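Gripper keeps losing flat cutlery partway through the lift – where do I look first?

Posted by pella_bench in Handling and End Effectors

We're running two-finger hand-held grippers on a cutlery sorting task, with the recorded demonstrations feeding a policy for a fixed arm. The tray is woven wicker with divided compartments. The failure is always the same. The jaws close on a handle, the width reading settles, and partway through the lift the piece rotates about the pads and drops. Forks are worst. Spoons mostly survive if they're pinched near the middle of the handle.

It started in July after we changed to Zetness pads. Before that we had the softer Starden ones, which wore out quickly but held. Closing force is unchanged as far as I can tell from the log. I have tried cleaning the pads, slowing the lift and re-zeroing the jaw encoder. Re-zeroing helped for two sessions and then the drops came back.
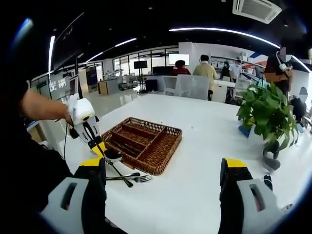 Could the encoder itself be drifting, or is that a symptom of something else?

A drifting zero is usually a symptom. Check the finger mounting screws before blaming the encoder, as a finger that creeps outward under load will read as an offset and will also leave the pads out of parallel.

I'd still like to hear from anyone who has used the harder pads on thin metal. The second problem is safety. On one replay the arm drove a table knife down onto a tray divider, the force limit did not trip, and the blade slid sideways out of the jaws. Everyone was clear of it, but I don't want a repeat.

Hsiu-ying Wan

There are two separate faults in your post and I would treat them separately.

Drops first. Harder pads have less compliance, so on a narrow handle you get a line contact instead of a patch. Grip force can be perfectly adequate and the piece will still pivot, with the heavy end going down. A fork pinched behind its balance point does this every time. Close the jaws on a feeler gauge at the tip and again at the root of the pad. If the gauge is held at one end and loose at the other, the fingers are toed in or out. Ours were out at the tip on a Bunnag unit, and it took me 3 days to stop suspecting the software.

Do the check with the jaws loaded. An unloaded check will pass a loose finger.

Now the knife. Woven dividers flex, and that matters for your limit. The force rises slowly as the weave gives, so a threshold set for a rigid surface may trip far too late or not at all. By then the blade has a sideways load on it and the pads let go.

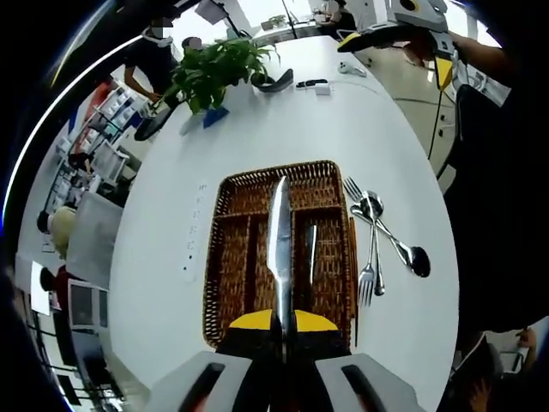
Set the downward limit from a slow press test on the tray you use, and take the lowest of 5 presses. Add a separate limit on lateral force, and have the arm stop and hold when either one trips. Do not let it open the jaws on a fault. Ours was configured to release on any fault by default, and a released knife is a worse outcome than a stalled one.

Until that is done, take knives out of the replay set and use blunt stand-ins of similar weight – lengths of flat bar work well enough.

trackside_dan

Had the same thing with spoons. Put the old pads back on and it went away. Never worked out why.

m_okell

Agree with most of the above, with one correction. A lateral limit measured at the wrist will also see cable drag. If your gripper cable runs down one side, log the lateral force through an empty move first and set the limit above the peak. We skipped that step and got nuisance stops for around 7 hours of running before someone clipped the cable further up the arm.

Also check the date on your encoder zero against the date of the pad change. If the new pads are thicker, the old zero was wrong from the first closure and your logged widths from then on need an offset. The demonstrations may be salvageable if the finger wasn't moving as well. If it was, I would record them again.

pella_bench

Gauge test done under load. The left finger is loose at the root and both screws turned with almost no effort. I've refitted them with threadlocker and will run the press test on the tray next. Knives are out of the set for now.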